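One basket, one table: a talk with a packer in Urstead

03/01/2020

The woman we met in Urstead has packed household goods for other people for most of her working life, first for a removals firm in Wusden and later on her own account. She prefers not to have her name on this page. Her customers know who she is, she says, and the rest of us only need to know how she gets a kitchen into a van without breaking it.

She works from one ground-floor room with a carpet, a kettle and a pair of tables. Most of what passes through is kitchen stuff: cups, bowls, jars, the things that live at the back of a cupboard. People bring it in when they are between homes or when a relative's house is being cleared, and she sorts it, packs it and passes it on to storage at Jarman, where she rents unit 416.

"I started with boxes like everyone else," she says. "Cardboard, tape, paper. I still use boxes for the final journey. But for sorting I went over to baskets years ago and I wouldn't go back. With a box you put a cup in and you've lost sight of it. With a wire basket you can see what you've got from any side."

She bought her first baskets from a shop in Brunumlow that was closing down. They were meant for a freezer. Since then she has collected them in all sizes and has firm opinions on which are any good. A basket should have a thick rim, she says, or it bends when you lift it. It should have feet of some sort, so it does not scrape. She does not mind what colour it is, although pale wire shows the dirt sooner.

The table matters to her as much as the basket. For a long time she worked on a folding table that bounced, and she puts most of her early breakages down to it. She now wants a table that stands still and has nothing on it when she begins.

"I clear it every time. Pens, cups of tea, my phone, off. Then I look at the top before anything goes on it. If there's grit on there, it ends up on the bottom of somebody's china, and then it goes through the paper. I look at it bare, I wipe it, and then the basket goes on."

She likes a light top for this. Marks show up on it, and so do chips and splinters of glass, which she is more worried about. A dark table in the old workshop once hid a sliver of glass from her and she had a week with a bandaged thumb.

Black wire basket with a white cup in it, then two close views of the pale wood tabletop.

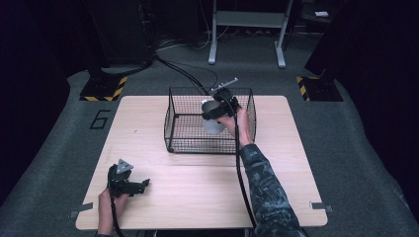
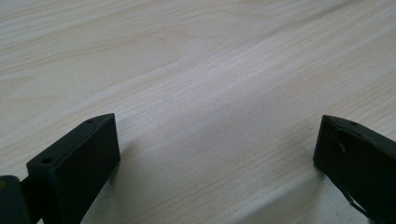
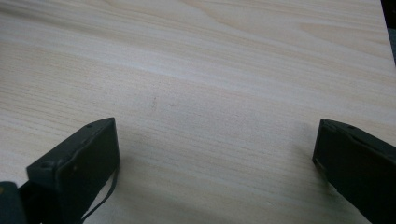 We asked her where a person should begin if they have a whole kitchen to do and have never done it before. Her answer was to begin with one cup.

"Put one cup in the basket, standing up, and leave it there while you get the next one ready. It sounds slow. It isn't that slow. What people do is fill both arms and tip the lot in, and the handles catch on each other. Handles are what go first. Handles and then rims."

She puts cups in the right way up. We had always been told to turn them over, and said so. She has heard that as well.

"If they're going in a cupboard, turn them over if you like. In the basket I want to see inside. I'm checking for cracks, I'm checking there isn't an old teabag in there. You'd be surprised. And the rim is the weak part, so why would I stand it on its rim on a wire floor?"

Her next rule is to take hold of a cup by the body and lower it straight down. A wire basket has sides, and the sides get in the way of your wrist. She sees people reach over the rim at an angle and let go early, a finger's width above the bottom. A mug might take that. A thin cup might not. If the basket is too deep to reach into comfortably, she says, it is the wrong basket for cups and should be kept for pans.

She will not stack cups in a basket, even for a short walk across the room. Two cups stacked together will jam sooner or later, and getting them apart causes more damage than the stacking. One layer, some space between them, and a folded tea towel in the gaps if it has to go up or down stairs.

Once a basket is full, it goes to the end of the table and she writes a slip for it. The slips are numbered and she has never restarted them. The latest when we spoke was 3695. Each has the customer's initials, the room the things came from and a line for anything already damaged. She shows the customer that line before the basket moves.

"That saves arguments. If there's a chip, it's on the slip, and we've both seen it."

August is her worst month. Everyone moves in August, she says, and the heat makes people short with each other. Last August she did up to 40 baskets in a day with help from her sister-in-law, and she does not intend to do it again. She has put her prices up for that month and now closes at 2 on Saturdays.

She does not sell baskets and gets a bit tired of being asked. Any hardware shop will have something. Take a cup with you, she suggests, and stand it in the basket in the shop to see whether the foot of the cup sits flat or drops between the wires. If it tips, try one with a closer mesh.

We asked about paper, having expected to hear more about it. She uses plain white packing paper and no newspaper. Newsprint comes off on the inside of pale cups and on her hands, and then it is on the table too. The paper only comes out at the boxing stage. Until then things stay unwrapped, so that the customer can change their mind, and they do. A good part of what comes to her is never packed at all. People see it standing in a basket and decide it can go to the charity shop, or to a nephew.

"I don't push them either way. I get paid for the basket."

She takes bookings for Urstead and Wusden on weekdays. Brunumlow is by arrangement, as the parking is difficult and she charges for the second trip.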